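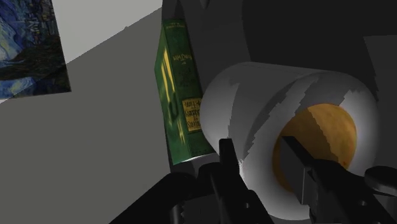
Most of the arguments we have about simulated manipulation tests are arguments about what counts as a pass. The physics engine gets the blame, the policy gets the blame, and after an hour it emerges that two people scored the same run differently. I have been writing down the rules I use for setting up and scoring simulated scenes, partly so that I can stop repeating them in review comments. Take the instruction "put the orange in the container". With the container lying tilted and the orange inside its opening, is the task done? Our old rule said the object's centre had to be inside the container's volume. It said nothing about which way up the container should be, and nothing about the gripper being clear of both. A scorer could say yes or no to that state and be following the rule.

The rule now has three conditions. The object's centre is inside the volume. No part of the gripper is in contact with the object or the container. Both conditions hold for 200 consecutive simulation steps. Container orientation is stated separately for each task, as "upright", "any" or "as found", and a task definition without that field is rejected when it is loaded. I would have preferred a default. Sobia Dhanial argued against one, on the grounds that a default is a rule people follow without having read it, and she was right.

Naming comes next. Every object in a scene has one name, and the instruction text uses that name. At Clutura we had a set of tasks where the same asset was a "cup", a "pot" and a "vase", depending on who had written the instruction. Of 2,430 stored runs, 74 had to be scored again after the names were cleaned up. The correction changed the ranking of two policies that were close together. Neither of them had got any better or worse.

Books deserve a note of their own. A book's title is printed on the asset, so people write instructions that use it: move the Huckleberry Finn, and so on. That is fine if the test is meant to include reading, and it should then be tagged as such. A spine may be upside down to the camera, or half hidden by whatever is next to it. If reading is not part of the test, use colour and keep to it.

Lighting and shadows. I don't ask for pretty renders, and shadow edges that come out stepped don't bother me in a test of grasp planning. What I do ask is that the shadow settings are recorded with the run. We compared results from Virkness and from our own setup for most of May before finding that the shadow map resolution was different. The vision model was sensitive to it. The setting goes in the run header now, next to the renderer version and the random seed.

Background items: wall art, books, anything the task doesn't mention. These are distractors whether or not the author meant them to be. List them. State whether moving one is a failure, a warning or nothing. My own preference is a warning for contact and a failure for anything that ends up on the floor, but the choice matters less than having it written down before the runs start.

Camera placement has caused less trouble than I expected. The one firm rule is that the scoring code never uses the camera image. It reads object poses from the simulator. The Tomwood scripts broke this rule, and an object hidden behind a finger was scored as missing.

The whole thing comes to 9 rules on two pages. MacBrayne wanted it longer, with a section on contact parameters and friction. I have left that out for now - we don't yet agree on how to measure them, and a rule that can't be checked by the loader tends to be ignored by the second month.

Still open: what to do about runs that time out with the object inside the container but not yet settled. At present they are failures. I have a draft that gives them a separate code, and it will go in once the scoring tests cover it.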